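The folding table, and what I finally did about it

May got away from me, so this month's item is late and also a bit longer than usual. Make a cup of something. I want to talk about T-shirts, and about the table you fold them on, which I've come to think matters more than any folding method you'll ever see in a video.

I've been putting clothes away badly since college. I fold on the bed, the bed is soft, the shirt sinks, one sleeve goes wandering off, and by the time I've done the fourth one the first has slid onto the floor. So for the past few weeks I've been folding on a proper long table with a black cover, with a second white one behind it for everything that isn't laundry. 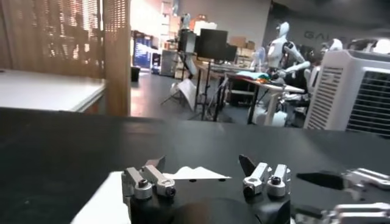
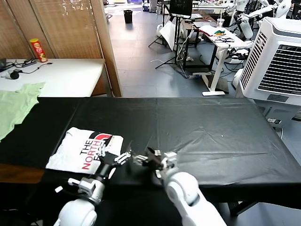

The black was Ailbhe Noonan's idea (she writes the mending column for this newsletter, and she has opinions about surfaces). Her argument is that most of us own a lot of white and pale shirts, and on a white table you can't see where the hem is. On black you can! The edges jump right out at you, and so does every crooked fold. It's a little humbling. I did a whole pile of white tees one evening and found out that what I'd always called a rectangle was closer to a kite.

Black has its downsides. It shows every crumb of lint, and a plastic cover wrinkles if you so much as look at it. I smooth mine out with a dry towel before I start, then it creases again, and I've stopped minding. Small creases underneath don't seem to carry through to a cotton shirt. If they bother you, clip the cover under the table at both ends with those big spring clips from the hardware aisle. Ailbhe tapes hers. I tried tape and spent a long time picking tape off a table leg, so clips for me.

Now, the fold. Several of you wrote in after the last issue asking for the one I use for shirts with a big print on the chest, and I promised I'd write it down, so:

Lay the shirt face down with the collar away from you. Smooth it from the middle outward with flat palms. Bring one side in so the edge runs straight down from halfway along the shoulder, and lay the sleeve back on itself so it doesn't poke out. Do the other side the same way. You should have a long strip, as wide as your drawer section. Then bring the bottom up to just below the collar, and fold once more if you have a shallow drawer. Turn it over and some of the print will be looking at you.

How much of the print depends on the shirt. A logo up near the shoulder might show whole, and long lettering across the chest will get tucked under somewhere in the middle of a word. I used to fuss with this and refold until the whole name showed, and I can tell you it's a waste of an evening. You know your own shirts. Two or three letters are plenty to find the one you want in the morning.

A word about thicker shirts. The heavy cotton ones spring back open, especially at the last fold, and pressing harder doesn't help. Leave them a minute with your hand resting on top, or stack something on them. I use a cookbook. Iason Gkikas, who some of you met at the swap, rolls all of his and stands them in a shoebox like bread sticks – he swears they come out with fewer wrinkles than mine. We tested one each over a week in his hall closet and argued about the results, so I'm calling it a tie and he is calling it something else.

The second table has helped more than I expected. Before, I had one surface, and everything landed on it: chargers, keys, snacks, the mail, and the shirts wherever they'd fit. Once there's a second place for the cables and the chips, the folding side stays clear with hardly any effort. It doesn't have to be a big one. A tray on a chair would do the job in a small apartment, and I did exactly that for a week before I got organized.

I've become fond of slatted folding screens too, if you've got a corner to hide. You still get light through the gaps, and you stop seeing all the stuff you haven't dealt with. Ailbhe says that's cheating. It probably is, and I'm keeping the idea.

Things I still haven't figured out: fitted sheets (please, someone), what to do with the one shirt that's too worn for company and too good for rags, and how lint gets onto a plastic cover I wiped down ten minutes before. If you have an answer to any of these, write back, I read all of it, even if I'm slow.

Next month Ailbhe has the front spot with a piece on patching elbows, and I've seen the draft and it's very good. She also wants any spare buttons you've got, the plain four-hole kind, in any color. Drop them in an envelope with your name on it and bring them to the next swap, same place as last time. I'll have the long table set up for anybody who wants to try the fold with a shirt of their own, and Iason will be at the other end with his shoebox.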